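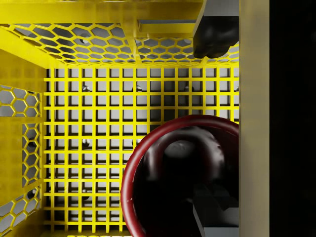
Anoma Marikar asked whether we could begin with the fixture list, as she had to leave early, and the meeting agreed to change the order of items.

Mallton Rugby Club
Minutes of the general meeting held in the upstairs room, 30 October 2019

Present: Nilmini Sheikh (chair), Anoma Marikar, Debashish Gamage, Isla Lowther, Tharindu Chowdhury (minutes)

Previous minutes
The minutes of the last meeting were accepted with one correction. The away game at Irport was lost by 5 points and not by a try and a conversion. Moved by Isla, seconded by Debashish.

Fixtures
Anoma has received the draft fixture list for the second half of the season. Our men's first team has three away games one after the other in January, and the last of them is at Maldonado, the longest trip we make. She has written to the league to ask if the Maldonado game can be exchanged with the home game against Dreltis. Dreltis have told her by phone that they do not object, but Maldonado have not answered.

Debashish said he would prefer to keep the long trip where it is. The ground at Maldonado is very hard later in the summer, and two players were hurt there last season. Isla did not agree with this and said both injuries were from tackles. After some discussion it was decided to leave the request with the league and accept the answer, whatever it is.

The women's team has no fixture in the first two weeks of January. Isla would like a friendly match in this period and will contact Irport, who have a similar gap.

Action: Anoma to send the final list to all players when it is confirmed. Isla to contact Irport.

Anoma left the meeting after this item.

Report on the first team
Debashish gave the report in place of the coach. The team has won two games and lost three. The defence is better than last season, but we give away too many penalties in our own half. Against Irport all the points we conceded in the second half came from kicks at goal. He has asked the referees' association to send somebody to a training evening, to explain the breakdown rules to the forwards. The backs are also welcome.

The lineout remains a problem when our first-choice hooker is not available. Two younger players are practising the throw after training - one of them is already quite accurate at the front but not at the back.

Nilmini asked about attendance at training. Debashish said it is good at the start of the week and poor at the end. He does not wish to make a rule that a player who misses training cannot be selected, as several players work shifts. He would like them to send a message before four o'clock if they are not coming. At present most of them do not.

Report on the women's team
Isla reported that the team has enough players for a full side but very few reserves. In the game against Dreltis the team finished with fourteen on the field. She wishes to hold an open evening for new players, with touch rugby only, so that people who have never played are not afraid to come. The meeting supported this.

Nilmini asked if the open evening could be on the same night as the junior training, so that parents could join. Isla thinks it is possible if the lower field is marked in time.

Juniors
There are 76 juniors registered. The under-12s are the biggest group and should perhaps be made into two teams, but we have only one coach for them. A second coach must have the certificate before the new year. Tharindu has offered to do the course. The fee will be paid by the club.

A parent has written to complain that her son played only a few minutes in the last three games. Nilmini has answered the letter and has spoken to the coach. It was agreed that every junior in the squad must play at least one half. This was always our practice, but it was not written anywhere.

Money
The balance in the club account is $837 after payment of the field hire. Nilmini said this is lower than she would like at this time of the season. Subscriptions are still owed by a number of senior players. She will write to them one more time, and after that they will not be selected until they have paid.

The quotation for new covers on the goal posts is $900. We cannot afford this now. The old covers are torn at the bottom but can be repaired, and Debashish knows how to sew heavy material. The question will come back when the subscriptions are in.

Action: Nilmini to write to the players. Debashish to repair the covers before the next home game.

Lower field
The council has answered our letter concerning the lights. One lamp on the car park side will be replaced, but no date is given. Until then the juniors should finish on the lower field before dark, and the senior teams should use the upper field only.

The grass near the far 22 is in bad condition. It was agreed to move the warm-up to behind the posts on match days.

Other business
Isla asked that the first-aid bag is checked before each game and not after. There was no tape at the last home match and we had to borrow from the visitors. The manager of each team will do this.

Tharindu asked if match reports could be sent to him on the evening of the game. The report of the Irport game reached him eleven days late, and the local paper did not want it any more.

The meeting closed at 8.50 pm. The next meeting will be after the fixture list is confirmed, and Nilmini will inform everybody of the date.

Minutes taken by Tharindu Chowdhury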